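Session 2: Pouring from a full carton

Pouring looks like the easiest job in the kitchen, and it's a wonderful thing to study! A full carton glugs because air has to get in as milk gets out. Tilt it slowly and the stream stays smooth; rush it and you'll be mopping.

Look for the angle of the carton, which end points to the middle of the table and the gap between carton and rim.

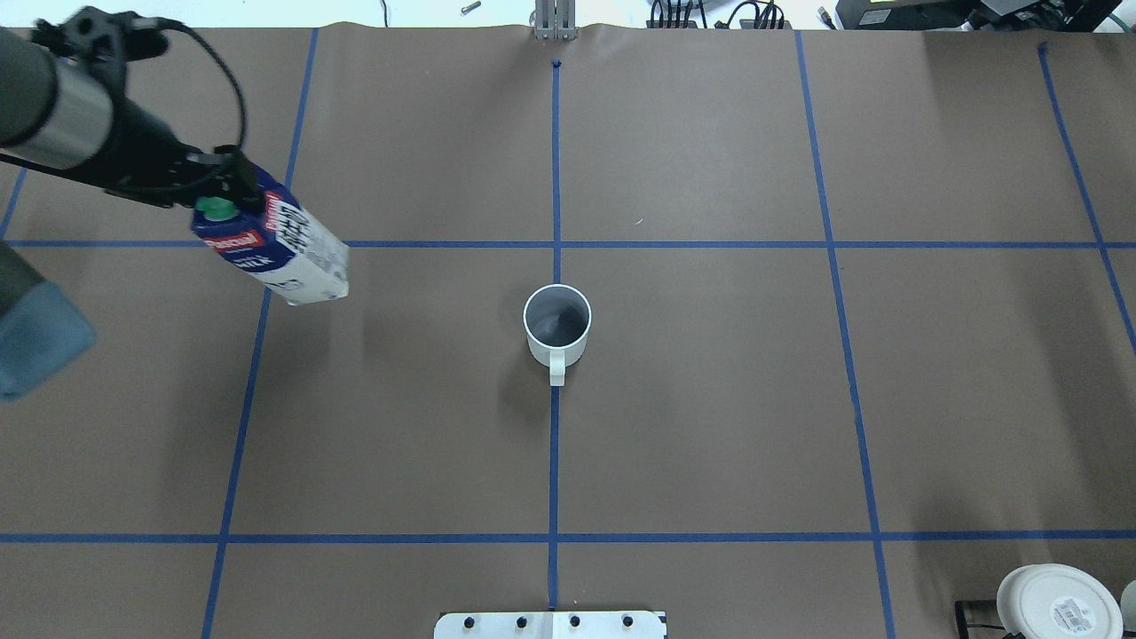
Try it yourselves

Work in pairs, with water first (please!). Put 400 ml in the carton and pour until the mug is half full. Start with the carton low, then raise it by 2 cm each go. Note when the first splash lands outside the rim. Eleven goes is plenty, and you have 40 minutes.

Bring your splash sheets to the Skavutar room, as we'll be plotting them together.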